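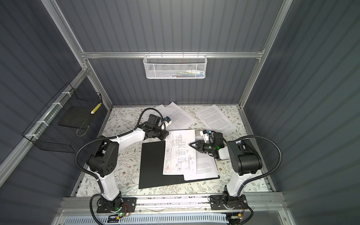
A minha avó guardava todos os papéis da casa numa lata de bolachas. Quando a lata encheu, passou a usar uma gaveta, e quando a gaveta deixou de fechar comprou outra lata. Eu herdei as duas latas, o conteúdo da gaveta e, ao que parece, o hábito. Em novembro decidi finalmente pôr aquilo em ordem, e como duas pessoas me perguntaram como o fiz, fica aqui escrito.

O ponto de partida eram sete caixas de sapatos. Lá dentro havia recibos da água de uma casa que já não é nossa, manuais de eletrodomésticos que foram para o lixo há anos, cartas, postais, boletins escolares, uma licença de bicicleta e muitas folhas com contas feitas a lápis, sem indicação do que estava a ser somado. Também havia coisas importantes. A escritura estava dobrada dentro de um folheto de supermercado.

A primeira tentativa correu mal. Comecei por comprar material: separadores, micas, uma máquina de etiquetas da Tutullow que gastava a fita toda em margens. Passei uma tarde a imprimir etiquetas para categorias que depois não existiam. «Garantias», por exemplo. Tinha uma única garantia válida, a do esquentador. Já «Saúde» teve de ser dividida por pessoa logo no primeiro dia, e a etiqueta foi fora.

Quem me ajudou a sair disto foi a Milagros Henríquez, que trabalhou muitos anos no arquivo de uma empresa de transportes e agora mora no meu prédio. Veio tomar café, viu o chão da sala e sentou-se. Mandou-me guardar os separadores e fazer montes. Só montes, sem nomes. Quando um monte crescesse muito, dividia-se. Quando um monte ficasse com duas folhas, juntava-se ao vizinho. As categorias haviam de aparecer no fim.

Demorou três noites. Os montes que sobraram foram estes: casa, impostos, saúde, escola, trabalho, cartas e um último que ficou a chamar-se «perguntar à mãe». Este último foi o mais útil de todos. Sempre que me aparecia um papel que eu não percebia, ia para ali e eu continuava. Antes parava em cada um, ia procurar o nome na internet e perdia meia hora.

Sobre o que deitar fora, não sou especialista e cada país tem os seus prazos, por isso convém confirmar antes de rasgar seja o que for. No meu caso guardei tudo o que diz respeito a compra de casa, heranças e descontos para a reforma, sem olhar a datas. As faturas de água e luz antigas foram embora, depois de ver os prazos. Os extratos bancários foram embora em parte. Os manuais foram todos, porque encontrei em formato digital os das máquinas que ainda tenho.

As cartas são outro assunto. Tentei ordená-las por data e desisti, muitas não têm data nenhuma. A minha tia-avó escrevia «terça feira» mal escrito, ou «depois da missa», e mais nada. Acabei por ordená-las por quem escreve. Fica mais simples e lê-se melhor: numa tarde segue-se a vida inteira de uma pessoa, com as doenças, os preços e as queixas dos filhos. Há uma série de postais da Trevaskis, a pensão onde os meus avós passavam quinze dias todos os verões, e todos dizem quase o mesmo. O tempo está bom, a comida é pesada, o pai dorme mal.

Digitalizei 300 páginas. Podia ter digitalizado mais, mas a certa altura comecei a escolher. Usei o digitalizador do trabalho ao fim do dia, com autorização, e nas folhas mais frágeis usei o telemóvel junto à janela, de manhã. A luz da manhã, ali pelas nove, é a melhor na minha sala - depois disso entra sol direto e o papel fica com manchas claras na fotografia. Para dar nome aos ficheiros experimentei um programa chamado Dididus, que promete ler o documento e propor um título. Com as faturas acertava. Com a letra da minha avó propunha coisas como «Receita médica», e era uma lista de sementes. Voltei a escrever os nomes à mão: ano, assunto, pessoa. Se não sei o ano, ponho zeros.

Quanto ao papel em si, as caixas definitivas são de cartão sem ácido, da Cavstead. São caras para o que são. Comprei duas para as cartas e a escritura, e o resto ficou em pastas de elásticos normais, das que se vendem em qualquer papelaria. Tirei os clipes e os agrafos antes de guardar, porque os antigos enferrujam e deixam marca. Foi a parte mais aborrecida. Fiz isso a ouvir rádio, com uma faca de manteiga sem ponta, que para agrafos velhos funciona melhor do que o tira-agrafos.

Um erro que não repetia: trabalhei no chão. Ao segundo dia doíam-me as costas e o gato tinha-se deitado em cima dos impostos. Passei para a mesa de jantar e jantámos na cozinha durante o resto do tempo. Outro erro foi ler. Ler as cartas enquanto se separam é o mesmo que não separar nada. Pus uma regra de só ler depois das dez da noite, e cumpri-a mais ou menos.

O monte «perguntar à mãe» levei-o num envelope no fim do mês. Ela resolveu quase tudo numa hora. As contas a lápis eram da obra do telhado. A licença de bicicleta era do irmão mais velho do meu avô, de quem eu só sabia o nome. Ficaram por explicar uma chave colada com fita a um cartão e um recibo de uma relojoaria, pago por inteiro, de um relógio que ninguém na família se lembra de ter visto. Voltaram os dois para o envelope.

Agora chega correio e vai para um tabuleiro à entrada. No primeiro sábado que me apetece, esvazio-o. Até ver, cabe tudo nas pastas, menos os papéis do condomínio, que são muitos e vêm sempre agrafados. Para esses vou ter de arranjar outra pasta. As latas de bolachas ficaram vazias e estão na cozinha, uma com arroz e a outra com bolachas.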